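Kairys Arm Cell: Set-Up and Operator Guide
Section 8. Running the cell for visitors

Use this section when the cell will be shown at an open day, a school visit or a customer demonstration. It assumes the arm has been installed and leveled as described in Section 2.
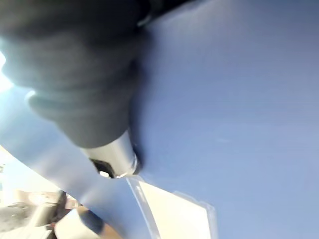 The visitor program is slower than the production program and stops between moves until the operator presses Continue. Load it before the doors open. It cannot be loaded while the arm is enabled.

8.1 Before visitors arrive

1. Set up the barrier posts and check that no one can reach the table from any side.
2. Turn on the main switch and wait for the steady green light on the controller.
3. On the pendant, open Programs and choose 177 (Visitor).
4. Set the speed limit to 200 mm per second. The pendant keeps the last value used, so check it every time.
5. Clear tools, cups and spare parts from the arm's reach.
6. Press the emergency stop, confirm that the arm will not move, then reset it.
7. Run one full cycle with the room empty.

Note: If the pendant shows "Position lost" after step 6, repeat the homing routine in Section 3.4. Do not push the arm to its home position by hand.

8.2 During the demonstration

1. Stand where you can see both the tool tip and the visitors.
2. Say out loud that the arm is about to move, then press Continue.
3. Let the tool come to rest before answering questions.
4. If anyone crosses the barrier, press the emergency stop. Pause is not enough.

CAUTION: The arm can start without a sound. Keep one hand near the stop button whenever the arm is enabled.

CAUTION: Do not hand parts to the arm or let visitors do so. Place parts on the table with the arm disabled.

8.3 Afterward

1. Send the arm to Park and turn the key to Off. Remove the key.
2. Write the cycle count in the log. At 2,375 cycles the wrist cable is due for inspection (see Section 11).
3. Set the program back to production. At the Julgate site, also tell the shift lead that the cell has been returned.

Spare barrier clips are ordered from Plarnar, using the form at the back of this guide.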